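I've been using the Clakeck step counter app since August, mostly on my morning walks, and I have grown very fond of it – fonder than I ever expected to be of something that buzzes at me! You set a daily goal, it fills in a little ring as you go, and at the end of the week you get a chart of your good days and your lazy ones. I started at 500 steps before breakfast and bumped it up to 600 once my knees agreed.

My friend Siwan Howells walks with me when she can, and we like comparing charts over coffee (hers is usually better, I'll admit).
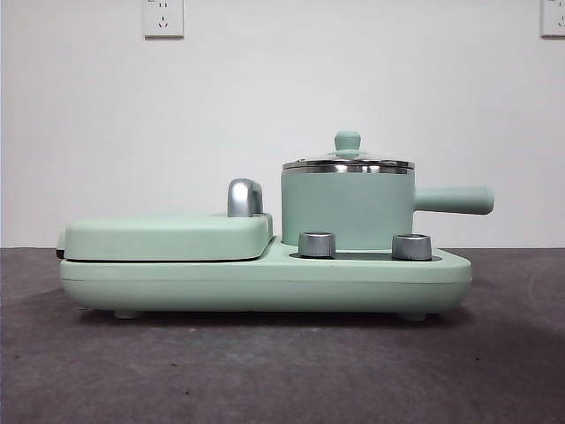

Does it work without a watch?
Your phone in a pocket is enough, though it missed a few steps when I carried mine in a tote bag.

The stretching section is thin and I'd love a longer cool-down, maybe 30 minutes with some real variety. The reminders are kind, the numbers are big enough to read outdoors, and I did 1,007 steps before eight this morning. Four stars from me.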